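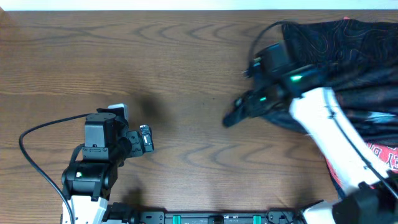 Frequently Asked Questions: Zitamik Two-Arm Tabletop Kit

What is included in the kit?
Each kit contains two arms with grippers, a mounting rail, clamps, cables and a power supply. The table is not included. Customers may use any sturdy, flat tabletop that can take a clamp.

Can the arms handle cloth?
Yes. The grippers may be used with garments and other soft fabric. Wiriya, the software supplied with the kit, includes practice tasks for picking up, moving and folding cloth. Results vary with the weight of the fabric, and a new item normally requires fresh training runs. We advise customers to plan for at least 200 runs per item.

Can one arm be used without the other?
Yes. Either arm may be run alone – the second may stay on the rail and remain idle.

What do the green lights mean?
A steady green light on a joint means that the motor has power. Please keep hands clear of the arms whenever a light is on.

How long does delivery take?
Orders are shipped within 22 working days from our Grumlow warehouse. Orders of several kits may be sent in separate parcels.

Is training available?
A one-day course is offered to schools and small workshops. Requests should be sent to Elīna Priedītis, Customer Training, and should state the number of people attending.

What does the warranty cover?
Motors, cables and grippers are covered for one year. Damage caused by overloading is not covered. Replacement parts may be ordered under catalog number 962.

Last updated: 2022-12-16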